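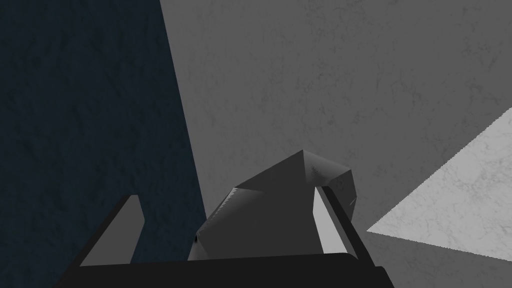 A simulated gripper with a faceted grey object between its fingers. Rendered view from just behind the hand.

Bokemard opens its robot teaching sessions to the public

Thursday, October 5, 2023

Skurnport firm Bokemard is letting members of the public drive its simulated robot arm, and wants to keep the results.

Sign-up opened this morning. 20 places in the first round, more in January if it goes well. No experience needed, says the firm, though you do have to sit through a short briefing first.

The job is simple enough on paper. Pick up an odd-shaped block in the simulator, using a hand controller, and put it down somewhere else. Every go is recorded and used to train the software, called Kastov, which then has a try on its own.

Bokemard has 3012 recorded goes so far, all by its own staff. Of those 1069 were thrown out. Mostly drops, plus a fair few where the person driving stopped halfway to think.

"We all drive the same way by now, and that's a problem," said Ieva Pärn, who runs the sessions. "Kastov has picked up our bad habits. It waits before it closes the fingers becuase I wait before I close the fingers."

Blocks with flat, uneven sides are the hard ones. Grip them wrong and they twist. Colleague Ojārs Lepik said new drivers tend to go straight down from the top and squeeze, "and then it's gone".

He wants left-handers in particular. Only one on the staff.

A second set-up, Bite, uses a real arm which the teacher moves by hand, holding it at the wrist. Not open to the public yet. Lepik said the insurance was still being sorted and would not give a date.

Sessions last an hour, with breaks, at the firm's Skurnport office. Travel is paid but there is no fee. Drivers must be 18 or over and can ask for their recordings to be deleted up to 9 days afterwards.

Forms are at the front desk or on the Bokemard website, which was down for part of the mornng. Second round dates to follow.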